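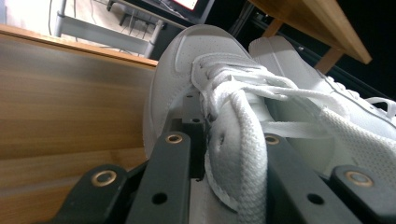
Unit 4: The leather upper and its care

Course: Shoe Care and Small Repairs
Handout given March 6, 2020

In the last unit we spoke about soles. Today we begin with the upper, and we take the white leather sneaker as our model, because almost every student has such a pair at home.

Words to learn

Toe cap: the front part over the toes. On our model it is rounded and has many small holes, which are called perforations. A stitched seam curves around its edge.
Tongue: the soft part under the laces.
Side panel: the leather at the side of the foot. It can also be perforated, and then the holes are often very close together.
Eyelets: the row of holes for the laces.

Order of work

1. Take the laces out completely. Flat white laces are washed separately, by hand, with a little soap.
2. Brush the dry dust away. Go along the seams and not across them.
3. Put the cleaner on the cloth, never directly on a perforated part. The liquid goes into the holes and can leave a yellow ring when it dries.
4. Wipe the toe cap in small circles, then the side panels, and the tongue at the end.
5. Let both shoes dry in the shade with paper inside. Do not use a heater.
6. Put in the laces again. Keep them flat at every crossing.

Materials

We use Dulo cleaner and the soft Noh brush from shelf 13. The Trisix cream is only for smooth leather without holes. Please bring your own cloth.

Homework

Read page 108 in the Sovance manual (the edition of 1999) and clean one pair of shoes. Write down which part took you the longest time.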